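January, bench notes, folding

Back on the pink stuff today. I went through the whole pile from the Stillham order and I'm still fussing over how to get one long fold to sit flat without the edge creeping, so most of this entry is creases. Danjuma Ojo, if you're reading over my shoulder, yes, I did try it your way first!

Things I want to remember before I forget them again:

- Start the long fold from the middle and work out to both ends. When I start at one end I always finish crooked, every single time.
- Don't iron first. I know the Ostano sheet says to, but the piece gets slippery and the layers slide around on each other.
- Look down the line where the two pink sides meet before pressing anything. If the shadow in there runs long and narrow I leave it alone, and if it fans out at one end I open it up and start over.

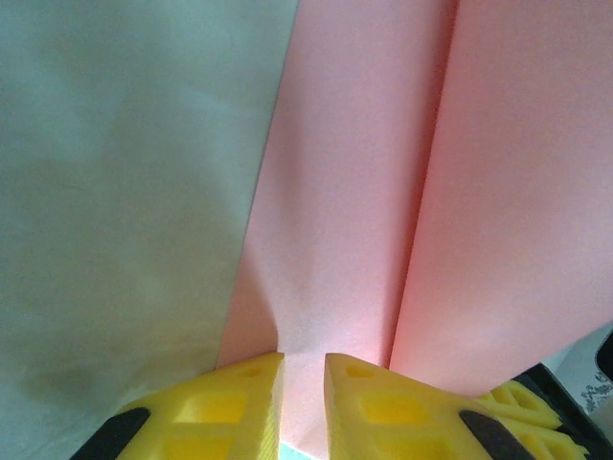
## Laying it down

I've gone over to setting the folded piece on the diagonal. It felt silly at first (I like things square to the bench, always have) but a long thin fold is so much easier to reach from both ends that way, and I can see right off if one end has gone fatter than the other.

The beige top with the mottling is fine for this, by the way. Pinkish red shows up nicely on it. I had a plain white board down last month and kept squinting.
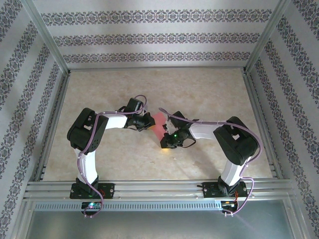
**Does the fold need to be pinned before it goes in the bin?**

Only if it's sitting overnight. For a same-day batch I just lay the next one on top and let the weight do the work.

Other bits: the Ajayi box is down to 47 pieces, label says it started at 320, so somebody please reorder before I have to. Bin 353 has the ones with the wavy edge, and those are NOT for Ciditell, they go back in the practice pile. I wrote it on the lid in marker but the marker was dying.

Still to try: a narrower fold, three layers where I've been doing two. I suspect it'll spring open on me. Also want to see whether smoothing with the side of my hand beats the flat ruler, which leaves a shiny streak if I lean on it. Ruler's in the top drawer, left side.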